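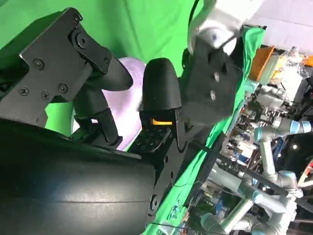
Section 2: Folding and Putting Away Your Drornico Cloths

Okay, you've washed them, they're dry, and now you've got a heap on the table. I fold mine the way Yatziri Carrillo showed me when I first bought the set, and after a few loads you won't need this page anymore (I still peek at step 5 now and then). The same steps work for the small cloths and the big ones, and for the pillowcases too if you bought those.

Before you start

You'll want a clear, flat surface a bit wider than your biggest cloth. A table is great, a made bed is okay, and the couch is hopeless, I've tried! Take off rings or bracelets with rough edges.

CAUTION: The weave snags. If a thread pulls up, don't tug on it. Snip it flush with small scissors and carry on.

Folding

1. Shake the cloth out hard, once or twice, holding it by two corners.

2. Lay it down with the hem side facing up. The hem side is the one where you can feel the little ridge along the edge.

3. Smooth it from the middle out with the flat of your hand. Don't iron it at this stage, even if you're itching to.

4. Bring the bottom edge up to the top edge and line up the corners first. The middle will sort itself out.

5. Turn it a quarter turn and fold in thirds, left side over, then right side over that. This is the one I get backward. If the label ends up on the outside, open it up and start this step again.

6. Press down lightly and let go. You want a soft fold that still has some puff to it. A hard crease takes ages to come out of this fabric.

NOTE: When you pick up a folded cloth, pinch it through all the layers, close to the folded edge. If you grab just the top layer, the whole thing slides open and you're back at step 2.

Stacking and storing

7. Stack them with the folded edges all facing the same way, toward you. I stop at 7 in a stack, and past that mine start to lean.

8. Put fresh ones at the bottom and take from the top, so they all get their turn.

9. Keep the stack somewhere dry with the door cracked open a little. I use the Vonholm shelf in the hall, but any closet will do.

CAUTION: Don't store them damp, and don't seal them in plastic for the season. I did that one September and had to rewash the lot.

If they won't stay flat

New cloths can be springy for the first couple of washes. Leave a heavy book on the stack overnight. If the corners still don't meet, the cloth has probably been stretched on the line, so wash it again on cool and dry it flat. Ximena Ocampo swears by a quick pass with a steamer, held well above the fabric, and I've come around to that for the pillowcases.

Stains and spot cleaning are in Section 3.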